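Section 2. Planning the Purchase of Your Gripper Cell

2.1 Before you order
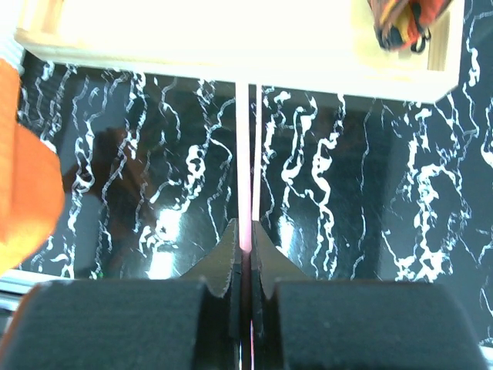
Make the plan in October, before the yearly budget is closed. The Borna price list stays valid for 96 days.

1. Write down the thinnest and the widest object which the fingers must hold.
2. Measure the work table. The arm needs 690 mm of free depth.
3. Order 3 pairs of fingers for each arm: one pair to use and two pairs as spare.
4. Reserve 16 hours for training of the operators.

Note: Finger pairs are not included in the price of the arm. Please put them on a separate budget line.

Caution: Do not mix Borna fingers with the older Cordero mount. The screws have a different length.

For a quotation, write to Inmaculada Barroso at the Tarnside office.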